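Open Day at the Skorska Concert Hall: Backstage, Under the Stage and Up in the Lights

Sep 5, 2021

I have been going to shows at the Skorska since I was in high school, and until this weekend I had never been past the door beside the coat check. It's painted the same dark green as the wall and most people walk right by it. On Sunday it was propped open with a music stand, and there was a line of people all the way to the box office waiting to go through. I was so happy to be one of them!

The hall does these open days when the summer break ends and before the new season starts. You sign up for a slot, you get a paper wristband, and a guide takes you through in a small group. Ours was Funmilayo Omoregie, the assistant stage manager. She has a voice that carries to the back row without any effort, and she kept walking backward while talking, down stairs too, which made me nervous every time.

We started on the stage itself. I had expected it to be flat and it isn't quite. There's a slight slope toward the audience, left over from the days when the building was mostly used for plays, and touring bands find out about it when their drum kits start to creep. The crew keeps a stack of thin wedges in the wings for exactly this. Funmilayo let us walk out to the front edge and look at the seats. The hall holds 811, and from my usual spot in the balcony it feels huge, but standing down there you could talk to somebody in the last row. A girl in our group sang one line of something, very quietly, and we all heard the end of it come back from the rear wall. She turned bright red and got a round of applause.

After that we went under the stage, and this was my favorite part of the whole day. You go down a narrow set of steps and you have to duck. It's low and warm and smells like dust and machine oil. There are two lifts down there, one for the piano and a smaller one for people making an entrance. The piano lift is slow on purpose. Riku Yoshida, the piano technician, was waiting next to it with his tool roll open, and he talked us through what happens on a concert day. The piano comes up in the morning, sits under the stage lights so it can get used to the heat, gets tuned, gets played at the soundcheck, and then gets tuned again while the audience is having a drink in the lobby. If you've ever arrived early and heard one note over and over through the doors, that was him.

Somebody asked whether he stays for the concerts. He does, every one, in a folding chair in the wings with a tuning lever in his jacket pocket. A string broke in the middle of a recital in July and he had it off during the applause between two pieces. The pianist played the rest of the program around the missing note, and Riku said he only caught it being needed once.

The smaller lift was the one all the kids wanted to ride, and so did I, but it isn't allowed. We did get to see it go up empty, with the trap door sliding back above it and light pouring down through the hole. Very dramatic, even with no one on it!

Next came the lighting bridge. You have to be okay with heights for this one, and two people from our group chose to wait in the wings. It's a metal walkway with a mesh floor, high above the front seats, and you can see straight down between your shoes. Suleiman Ugwu runs the lights for most of the pop and folk nights, and he'd programmed a short sequence for visitors. He asked a boy to pick a color, the boy said purple, and the entire stage went purple. Then he ran the opening cue from the Kilov show, the one with the thin white beams that start on the floor and fold upward one at a time. I was at that concert, and I remember the crowd going completely quiet for it. Seeing it from above, with the beams coming toward you, I got goosebumps all over again.

He was also very open about what goes wrong. A moving light got stuck during a ballad last season and spent the whole song pointed at a man in the side balcony. The man waved. People thought it was part of the act.

From there we climbed back down and went through to the dressing rooms. They're plainer than you'd think - white walls, good mirrors, a couch, a clothes rail, a little speaker that plays whatever is happening on stage so nobody misses a call. The star dressing room has its own shower and a window over the parking lot, and that's the full list of luxuries. What I loved was the hallway outside. Performers have been signing the wall there for years, and the building staff paint around the signatures when they touch it up, so the wall has gotten sort of lumpy. I found Oluwatosin Chukwu's name down near the baseboard, with a tiny drawing of a trumpet next to it. I would never have spotted it if I hadn't stopped to tie my shoe.

We had a break at this point in the green room (it's yellow), and there were snacks and coffee for visitors at the long tables.
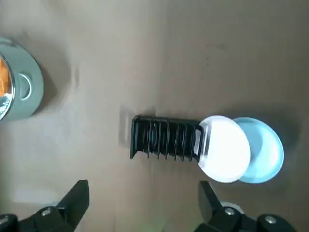

Break time at the open day.

I got talking to a couple who had driven 100 miles to be there. They met at a Troritz concert in this hall, in the standing section when there still was a standing section, and they come back for something every season. They had tickets for the opening night and were trying to work out from the dressing room tour which door the musicians would come out of. I told them about the side exit by the loading dock. I hope it works out for them!

The last stop was the loading dock and the sound workshop behind it. The dock is where the trucks back in, and it's a tight turn from the street, so there are scrapes all along one wall at bumper height. Musa Sani, the head of sound, had set up two microphones and let people sing or clap into them while he changed the reverb. With the first setting you sounded like you were in a closet, and with the next one you were in a cathedral. He also had a loudspeaker taken apart on the bench and passed the cone around so we could feel how light it was.

I asked him what the best seat in the house is for sound. He didn't even have to think about it: the middle of the row just in front of the mixing desk, because the desk is where he hears it from and he mixes for his own ears. The next best is the front of the balcony, a little left of center. I've been sitting on the right all these years, so I'm going to try moving over.

He ended by playing us a few minutes of a rehearsal recording by Ojo, who are opening the new season, through the main speakers with the house lights down. We sat wherever we liked. I took the seat in front of the desk, of course. There's a bass line in the second song that you feel in the seat before you really hear it, and the voices come in from so far back that I turned around to see if there was someone behind me.

A few notes if you want to go next time. Sign up early, as the afternoon slots went first. Wear flat shoes with closed toes or they won't let you up on the lighting bridge. Bags have to be left at the coat check, and it's free. Photos are fine everywhere except the sound workshop. The route has a lot of stairs, but there's a shorter version by elevator that takes in the stage, the dressing rooms and the dock, and you can ask for it when you sign up.

I went home with my wristband still on and bought my ticket for Ojo that evening. Front of the balcony, left of center.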